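Brernlow Woodworkers, monthly bench meeting, March
Chair: Paula Pîrvu. Minutes: Brândușa Cozma.

Started at 7 pm, with a very full house and a lot of sawdust on the floor already!

Minutes of the last meeting were accepted with one correction: the spokeshave Bogdan is lending out has a flat sole, not a round one.

Sharpening night. A huge success, and people are still talking about it. We got through every plane iron on the table and then started on the kitchen knives (mine included, and it now goes through tomatoes like a dream). Agreed to run it again, with a second strop and better light over the stones.

Bandsaw. Paula has been to see the used Arketti and loves it. The seller wants 700, with two spare blades and the fence. The tires look good and the guides need a clean. Agreed to buy, and Bogdan will bring the trailer. That leaves 2,000 in the tool fund, so the lathe is still possible this year!

Lumber. Lulus has cherry offcuts at 45 a bundle, lovely stuff, some of it with curl. Orders to Brândușa before the next meeting, please.

Beginners' class. The dovetail box is full and has a waiting list. Agreed to add a second evening and keep the fee at 75 including wood.
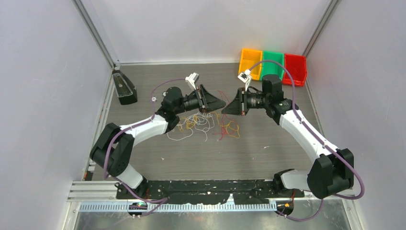
Two arms over the wood-grain tabletop.

Any other business. Someone left a very nice marking gauge in the clamp rack; ask Paula. Bogdan offered to show us drawboring next time, with oak pegs, and everyone said yes at once.

Closed at 8:45 pm.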